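From: Ladan Nouri
To: Bullow Walkers list
Date: 2023-05-10
Subject: Re: Electrolyte tablets, group order

Tien-fu Kwok wrote:

> Hi all, I've been using the Vunemby tablets since February and
> haven't had a single cramp, even on the long Wullgate loop.
> They work out cheaper in bulk. If we get 32 tubes we pay
> the club price, which is a fair saving. The leaflet says a
> walker loses "vital minerals" from the first kilometre and
> that plain water can make it worse. Reply by Friday if you
> want in.

Tien-fu, I'm glad your calves are behaving, but I'm going to be the grump again.

You also bought new boots in February, and you started doing the stretches Michalík showed us at the hut. I don't see how you can tell which of the three fixed the cramps. I had a bad run of them two summers ago and they went away while I was taking nothing at all. If I'd been on tablets that month I would have sworn by them.

As for the leaflet, I read mine twice. It has a graph with no numbers up the side and a line about "187 walkers surveyed". Surveyed by whom, and asked what? If they asked people who had already paid for the stuff whether they liked it, I can guess the answer. "Vital minerals" mostly means salt, as far as I can make out from the back of the tube, plus a bit of potassium and an orange flavour I wouldn't give to a dog.

The part about plain water bothers me more. Yes, people get into trouble by drinking litres and litres over a very long hot day. Our Sunday walks are seven kilometres with a stop for lunch. I don't want newer members going easy on their water in the heat because a leaflet scared them.

If you want salt, eat something salty. A bag of peanuts does me for a whole day out, and it's food as well.

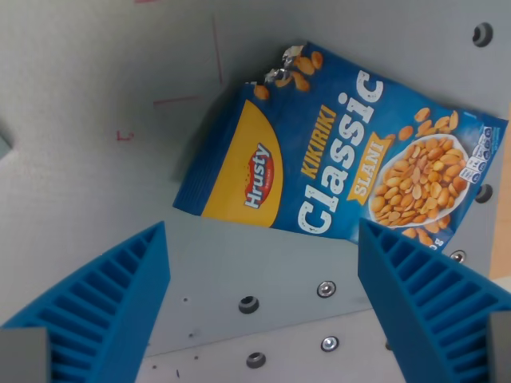

I've no quarrel with anyone who likes the fizz. Buy a tube, see how you go. What I don't want is the club's name on an order form, because next thing we'll be on their website as a "partner group" with our colours next to a slogan. That happened with the insoles and it took months to get us taken off.

Could we put the money towards the footbridge sign? The quote was $75 and we've been putting it off since summer.

So no tubes for me, thanks. If somebody has a proper trial to show me, on ordinary walkers and not paid for by the maker, send it along and I'll read it.

Ladan

PS. Does anyone still have the grey thermos I left in the minibus?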